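Tips for a hand-held gripper built at home

These notes come from the workshop we share behind the Hakau building, where a few of us have been making hand-held grippers since June. Most of the tips can be used for any small gripper with two fingers that you squeeze by hand. I write them in the order in which I would have liked to read them.

Cut the links in pairs

Clamp two blanks together and drill both in one go. If you drill the left link and then the right link, the holes will differ a little, and the fingers will meet crooked. Callum Lamont drilled his first set one by one and had to make all of them again. Mark each pair with a scratch on the inner side before you take the clamp off.

Do not save on the pins

Screws work for an afternoon, then the thread eats the hole. Use smooth pins and a thin washer on each side. A drop of sewing machine oil is enough. Too much oil comes down to the pads, and then you are cleaning more than building.

Stop the trigger before the fingers do

Put a small screw in the handle as an end stop. Turn it in until the fingers only just meet when you squeeze fully. My hand is quite strong and I bent one arm because I had no stop. It took me a whole evening to straighten it, and it is still not perfect.

Ribbed pads for round things

A flat pad is fine for boxes and spoons. For fruit I prefer ribs, running across the finger, and a rubber that you can dent with your nail. Glue the pad with contact adhesive and leave it overnight under a book. Myrtle Haddad uses double-sided tape, so that she can change the pads quickly - this also works, but wash the finger with alcohol first.

Practise with small fruit

Cherry tomatoes are the best test I know. They are cheap, they roll, and the skin tells you at once if you press too hard. Mix them with mandarins or other bigger fruit, so you have to open the fingers to a different width each time. Come down from above with one finger on each side, and close slowly. Let the stem point where it likes, only keep it out from under the pad if you can.
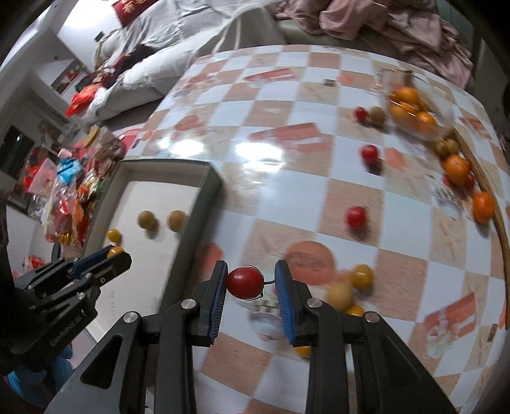

Cleaning and storing

Wipe the pads with a damp cloth after every session, also between the ribs. Tomato juice dries like glue. For the pins I use an old toothbrush. Keep the gripper with the fingers slightly open, otherwise the rubber takes a mark. A hook on the wall is better than a drawer.

Keep a small notebook

Write down the pad you used and how far the stop screw was turned. Birdie Pruitt keeps one page for each set of pads, and her last set did 235 picks before the glue let go at one corner. Mine came off after 37, but I had not waited overnight.

If you want the drawing for the links, ask at the workshop desk in the evening, after six. Please bring your own paper, A3 if possible.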